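托莱多小团深度游项目进展报告
报送:Pritel 旅游发展基金 资助管理处
执行单位:Kunitell 旅行
撰写:Teodoro Cuautle
日期:10/01/2022

各位同事:

按照资助协议,本期报告应写明进度、支出、问题和下一步安排。上一期报告被批注“语气过于乐观”,这一期我尽量改正,而且手头的材料也很配合。
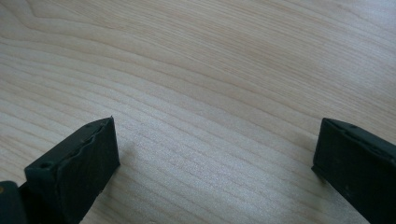
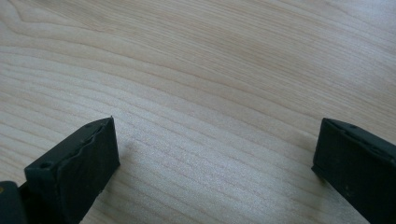

一、总体进度

项目原定的三件事是:开出托莱多四日小团线路,培训本地讲解员,把预订系统从电子表格搬到一个像样的平台上。目前第一件基本完成,第二件完成得比预想的好,第三件仍然是一张电子表格,不过现在它有了颜色。

线路方面,试运营期间共接待客人58位,分成若干小团出行,每团配一名讲解员和一辆中型客车。客人从马德里机场接机后直接送往托莱多老城,首晚自由活动,第二天步行游览,第三天去城外的庄园和橄榄园,第四天上午留白,下午送机。申请书里我们把第四天上午写作“深度文化沉浸”,实际执行下来,客人都在收拾行李和买杏仁糖。我们已把行程单上的措辞改为“自由活动”,投诉随之减少。

二、线路执行情况

老城步行段是整条线路里最稳的部分。Montserrat Escobar 重新排了顺序,把上坡路放在早上,下坡路放在午饭以后。这个改动一分钱没花,满意度却比我们花钱印的折叠地图高得多。折叠地图的问题是折不回去,客人多数把它揉成一团塞进口袋,少数人坚持要折好,整个团便站在路口等他。下一批我们打算改成单页。

庄园段出过一次麻烦。原先签约的那家庄园在开团前两天通知我们,厨房要检修,午餐改为冷盘。冷盘的质量不错,可惜行程单上写着“炭火慢烤羊排”,客人记得很清楚。当天由我出面解释,解释持续的时间比午餐长。事后我们给该团每位客人退了餐费差额,并与第二家庄园签了备用协议。备用庄园的路更远,车程多出半小时,但他们的厨房目前没有检修计划,我已请对方书面确认。

接送机环节总体正常。有一个团的航班晚点到后半夜,司机按约等候,客人上车后全体睡着,讲解员准备好的欢迎词一直念到第二段才发现没有听众。此后我们规定,晚上十点以后抵达的团不再念欢迎词,改为每人一瓶水和一张写有次日集合时间的卡片。反馈表里,这张卡片得到的好评超过了欢迎词历次得分。写欢迎词的人是我,特此说明。

住宿方面,合作酒店两家,均在城墙以内。好处是出门就是景点,坏处是客车开不进去,行李要走最后一段石板路。我们在申请书中称之为“古城体验的一部分”,客人在反馈表中用了别的说法。从一月起,行李由酒店的小车统一转运,费用已列入下一期预算。

三、讲解员培训

这是本期可以放心汇报的一节。培训由 Montserrat 主持,内容包括线路知识、突发情况处理和带团节奏。结业考核采用实地带团的方式,由同事扮演客人,有人负责走丢,有人负责不停提问,有人负责在每个路口要求上洗手间。扮演走丢的那位同事过于投入,我们找了他一个下午。经过这次,培训手册里“清点人数”一章扩充了不少。

结业的讲解员均已上岗。中文讲解仍然偏弱,目前依靠一位讲解员兼任,遇到两团撞期就只能请外援。下一期计划补招,待遇问题见第五节。

四、宣传与预订

线路介绍页已经上线,本期共收到咨询1083次。请贵处先不要高兴。其中相当一部分是问我们有没有去美洲的托莱多,还有一部分问的是托莱多刀剑能不能托运。我们为此专门写了一条常见问题:刀剑可以买,不能随身带上飞机,托运规定以航空公司为准。这条问答成了全站浏览量最高的内容,线路报价排在它后面。

真正转化为订单的咨询不算多,好在订单取消率很低。咨询者普遍在意两点:一个团到底有几个人,以及自由活动时能不能真的不跟团。我们把这两点的答案放到了页面最上方,原来占据那个位置的企业愿景移到了页脚,迄今无人来信询问它的去向。

预订平台由 Urelton 承建。合同签订后,对方先后提交过两版演示,第一版不能选日期,第二版可以选日期但不能付款。对方的解释是,这两项功能由不同的小组负责,双方正在沟通。我们建议他们坐到同一间屋子里去,据说已采纳。在平台交付之前,预订仍由人工登记。前面提到的颜色是这样用的:绿色表示已付款,黄色表示已订未付,红色表示需要打电话,紫色是有人误点的,尚未查明含义,暂时保留。

五、经费使用

本期支出总体在预算以内。需要单独说明的是以下几项。

庄园餐费退款:预算中没有对应科目,暂从应急费中列支。
单页地图:申请印制2000份,替代原有折叠版。原有折叠版尚有库存,已转给合作酒店前台,据前台说垫咖啡杯很合适。
Urelton 尾款:暂未支付,待平台可以同时选日期和付款后再付。
讲解员待遇:中文讲解员的市场报价高于我们当初的估计。若维持原标准,招来的人多半会在旺季前离开,申请书里没有为这件事留钱,责任在我,写申请时正值淡季。

六、存在的问题

第一,平台延期。最坏的情形是旺季仍用表格登记,我们能应付,但负责登记的同事已委婉表示,她当初应聘的岗位是线路策划。
第二,对单一庄园依赖过重。备用协议签了,还没有真正用过,计划在下一批团里有意安排一次,免得第一次启用又是在出事的早晨。
第三,反馈表设计不当。原表共三页,多数客人只填第一页和最后的签名,中间的数据因此不太可信。上一期报告引用过其中几项数据,语气过于乐观的部分即来源于此。新表已压缩到半页。

七、下一期安排

一月内完成反馈表更换和行李转运的合同,同时开始中文讲解员招聘。平台方面,Urelton 承诺提交第三版演示,我会到场,并且会现场试着付一次款。春季团的行程已排定,庄园段两家轮换。冬季团是否保留,还要看这几周的报名,托莱多冬天的风很有历史感,客人对此的接受程度不一。

另有一事请贵处批复:申请将宣传科目的结余调入讲解员待遇科目,调整表随本报告一并提交。上一次调整申请的批复是“请补充说明必要性”,这次的必要性说明写了一页,Montserrat 已经删掉了其中的形容词。

如需查看反馈表原件,请提前告知,表格现存于马德里办公室,按团归档,其中一个团的归在了庄园合同的夹子里,正在往外挪。

Teodoro Cuautle
Kunitell 旅行 项目负责人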